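Kirnon wire sorting, part 4: trays and tangles

I owe this blog an update on the club's entry for the Gatico student challenge. The short version is that the arms can sort wire, slowly, and I now dislike thin wire more than I did in December.

The task: start with a mixed pile, end with each type of wire in its own tray. Prameo, our club, has 14 members and one two-arm cell, which we call Kirnon. Both arms are driven by hand during recording, and the recordings go into training. A run has a limit of 54 seconds per wire type. That sounded generous when we read the rules.

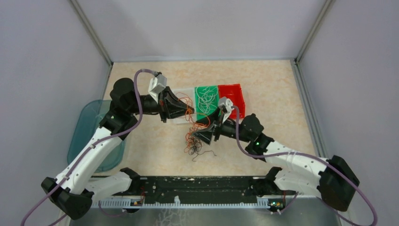 Both grippers over the pile, orange and brown wires on the floor.

Picking up one strand is the hard part. The strands hook into each other, so a grab for one color tends to bring others along. We tried three approaches. Shaking was bad. Pulling with both arms at once was worse. The current method is to pin with one arm and lift slowly with the other, and it gets the best numbers so far.

Tray order also matters more than I expected. With clear, green and red in one row, the right arm has the shorter reach to red, so we gave red to the last wire type in the sequence.

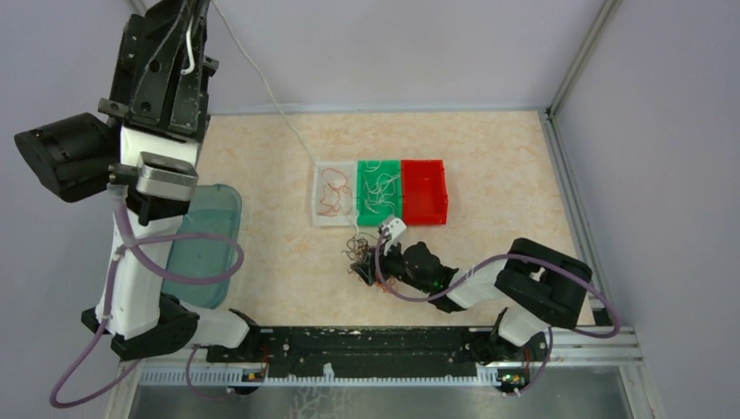 Clear, green and red trays in a row, with a dark bundle in the right gripper.

We have recorded 69 runs. I threw out 10 of those over timing errors in the log, where the two arms disagreed on the clock. The fix was one line in the Asadi driver config. Finding the line took an evening.

Next problem: the wrist views. From the side, a thin cable and its shadow look much alike to the model. Up close the cable is easy to separate, as long as the fingers leave enough of it showing. 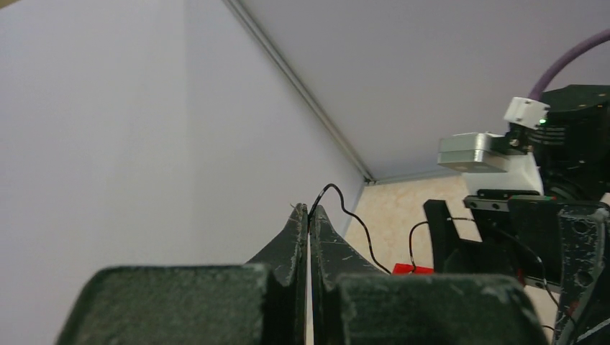

Wrist view, thin black cable between the fingertips.

Finger wear is on my list too. I want to compare grip on a new set against the old set before we record the next batch, using the same cable and the same closing force. I'll post the table when I have it, along with the config change for anyone else running this driver with two arms.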